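Toy Library and Bath Toy Exchange, Tromside
Second progress report to the Lorente Fund
Prepared by Rūta Pärn, project lead

Summary

The exchange has been open for two full quarters. We now hold 2429 catalogued toys, against a target of 1000 for the first year. Most of the extra came from one donation, when the Nelline nursery closed its second site and passed on the contents of its play rooms. We are on budget for rent and staff time and over budget on storage. The details are below.

Collection

Donations are sorted on Thursday mornings. Each item is checked for cracks, sharp seams, missing parts and small pieces that could come off. Anything that fails goes to recycling if the plastic is marked and to the trash if it isn't. Iker Soler rewrote the checklist in December after we found that two people using the old one were passing different things. The new version fits on one page.

Wooden puzzles are still the hardest group to deal with. A puzzle with one piece missing can't be lent, and we have a full shelf of them. Adoración Robles is matching loose pieces to boards when she has time. We would like to stop accepting puzzles without a lid or a bag from next quarter.

Bath toys

The first report listed bath toys as a problem. Families ask for them more than anything else except train sets, but squeeze toys with a hole in the base hold water inside and can grow mold. We agreed with Evaristo Lombardi at the Fund that we would not lend any toy of this type until we had a rule for it.

The rule has been in place for 6 weeks. Toys with an open hole are not accepted. Sealed toys are washed in warm soapy water, rinsed, and left on a rack overnight before they are shelved. Rubber ducks are by far the largest part of this group, so each one is turned over and its base checked before it gets a label.

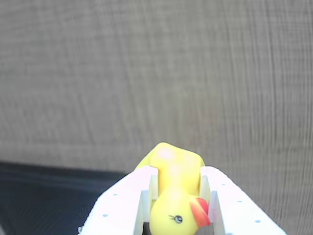

Paint wear is the other thing we look for. Eyes and beaks go first, and a duck with flaking paint is taken out of lending. Faded paint is fine as long as nothing comes away when it is rubbed with a cloth. We withdrew 18 bath toys on these grounds, most of them from the oldest boxes.

Lending

Loans run for three weeks. Returns have been good, though late returns went up during the school break. We don't charge for lateness and do not plan to. Leandro Sotomayor now sends one reminder by text message the day before a loan is due, and families have told us they prefer this to the phone calls.

The online catalog moved to Edinia in the middle of the period. The move took longer than planned and the catalog was down for four days, during which loans were written on cards. All of the cards have been entered.

Budget

Storage is the only line over budget. We bought extra shelving and lidded bins to take the Nelline donation. We propose to cover this from the printing line, which is underspent, and ask for your approval to do so.

Next period

We will finish cataloging the dress-up clothes, set the new rule on puzzles, and start a monthly evening session for parents who can't come during the day. We also need a second drying rack. The present one is full by noon on sorting days, and the later batches have to wait in the sink.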